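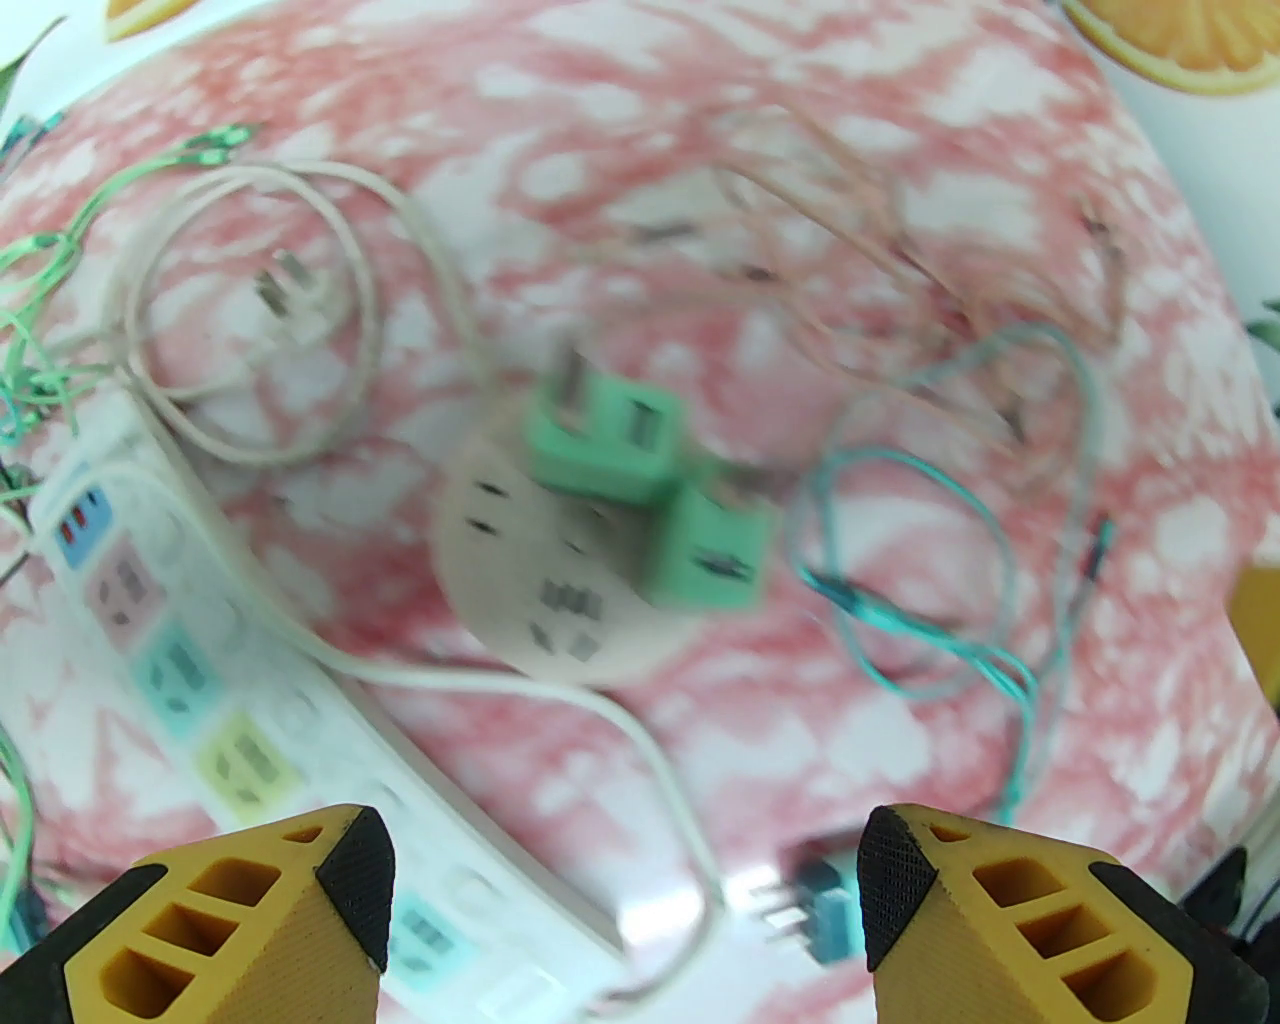 桌布这件事，要从搬家说起

搬进现在这套房子之前，我一直觉得桌布是长辈才用的东西。我妈的饭桌上永远铺着两层，底下一层布，上面再压一层透明软塑料，夏天胳膊肘搁上去，抬起来的时候会“嘶”地响一声。小时候写作业，作业本下面垫的就是它，圆珠笔一用力，塑料上就留一道印子，我妈能拿着橡皮擦半天。我那时候发誓，以后自己的家里，桌子就光着！

结果呢，光了不到一个冬天。

新家的桌子是从一家叫Ludstead的二手家具店淘来的，店在旧货市场最里头，得穿过一排卖门把手的摊子才能找到。老板跟我说，这桌子是老榆木的，随便用，越用越亮。我信了。头一个礼拜我煮了一锅番茄牛腩，锅直接端上桌，桌面上就多了一个白圈。上网查怎么去白圈，有人说抹蛋黄酱，有人说抹牙膏，有人说用吹风机吹。我三样都试了，最后白圈还在，桌子闻起来像一间刚刷过牙的三明治店。

于是我开始买桌布了，而且一发不可收拾。

先说布的。棉麻桌布好看是真好看，网店的照片里永远有一束洋甘菊、半个切开的面包，阳光斜斜地打进来。买回来一抖开，全是折痕，熨完铺上，吃一顿酱油面，好，洗吧。洗完又全是折痕。我第一块棉麻桌布是燕麦色的，在Clamemel买的，这家店的包装很讲究，还系了根麻绳，我差点舍不得拆。它在我家桌上总共待了三顿饭，第三顿是麻辣香锅。现在它盖在缝纫机上，过得挺体面。

后来我学乖了，转头去看那种可以擦的。这里面的门道比我想的多！有一种是布面上涂了一层膜，摸着还有点布的意思，垂下来也自然；有一种就是纯塑料，便宜，花色多得吓人，刚打开那几天味道冲，得挂在阳台上晾；还有一种厚厚的透明软垫，也就是我妈那种，按厚度卖，店家还问你要磨砂的还是透亮的。我在批发市场一家叫Zeleke的铺子里蹲了一下午，看老板娘给人裁桌布。她不用尺子，拿胳膊量，一剪子下去笔直笔直的。我买了一块，付了39块钱，她又搭给我一截零头，说垫抽屉正好。（确实正好，我家放筷子的抽屉到现在还用着。）

说到花色，我有话要讲。

好多人一听塑料桌布就皱眉头，说土。我以前也这么说。可你要是真的去市场里转一圈，从头看到尾，心情会变得很好。葡萄、柠檬、大朵的牡丹、仿蕾丝的白花边、埃菲尔铁塔，还有一款印满了英文单词，我凑近读了半天，没有一句是通顺的。这些东西做出来就是让人吃饭的时候高兴一点，谁也没想着要上杂志（好吧，现在上了）。我奶奶家那块印的是一篮水果，篮子的提手正好在爷爷坐的那一边，爷爷每次喝酒都把酒杯摆在提手底下，几十年没挪过地方。后来那块桌布硬了、裂了，换了块新的，爷爷还闹了两天别扭。

我现在对花色的要求就一条：掉了饭粒得看得见，溅了油得看不太见。这两样听着矛盾，真有做得到的。纯白的不行，一滴茶都藏不住；纯黑的更不行，灰尘、面粉、猫毛，比白的还显脏。小碎花很好用，可是太密了会眼花，我有一回在上面找一粒掉了的药片，找了整整一顿早饭的工夫。深浅混着来的花纹最省心，吃完饭抹布一抹，心里就踏实了。

尺寸也值得唠叨两句。我家桌子不大，我头一回买的时候想着宁大勿小，结果四边垂得太长，坐下来膝盖就被裹住，起身盛个汤，整张桌子的碗跟着我走了一步。那天打碎了一只我很喜欢的浅蓝色碟子。后来我量了桌面，每边只多留一掌，刚刚好。圆桌的朋友要多费点心，方布铺圆桌，四个角拖下来像穿了别人的裤子，要么买圆的，要么就把角折进去，拿夹子夹住。夹子别买太紧的，我有一副弹力大得像捕鼠器。

还有怎么收。布的叠起来，塑料的千万别叠，一叠就是一道印子，冬天尤其难看。我找了一根长纸筒，把桌布卷在外面，立在门后头。要是已经有了折印，拿吹风机隔着毛巾吹一吹，趁热用手掌往外抹，能平个七八分。剩下那两三分，多吃几顿饭，也就压下去了。抹布要用湿的，不要用钢丝球！我一个同事就用钢丝球，把桌布上的一串樱桃刷成了一串粉色的小点点，她还觉得挺别致。

清洁剂我用过好几种，有一阵子迷上了一个叫Gremik的牌子，喷雾的，松木味。用了小半瓶，我发现它擦灶台很好，擦桌布就有点黏手，得再过一遍清水。后来我就用洗洁精兑温水，挤一点点，跟我妈一模一样。你看，人绕一大圈，绕回来的地方常常就是自家厨房。

我算过一笔账。一年365天，就算一天只在这张桌子上吃两顿，也远比我躺在沙发上看书的次数多。沙发我挑了三个月，坐垫的密度都问过，可是天天对着的桌面，我居然凑合了那么久。一块桌布，便宜的不到50块，贵的也贵不到哪里去，换一块，整间屋子都像换了季节。三月我会换一块浅色的，天一热就换凉快点的颜色，到了年底，把那块大红的翻出来铺上，红得晃眼，吃饺子特别香。

上个月我妈来住了几天。她进门先不看窗帘，也不看我新买的灯，径直走到饭桌旁边，拿手指头搓了搓桌布的边，问我多少钱买的。我说了。她说买贵了。过了一会儿，又问我那家铺子怎么走。

她走的那天早上，我收拾行李，看见她把我门后头卷着的那块备用的塞进了自己的袋子里，外面还仔仔细细裹了一层报纸。我没吭声，给她把拉链拉上了。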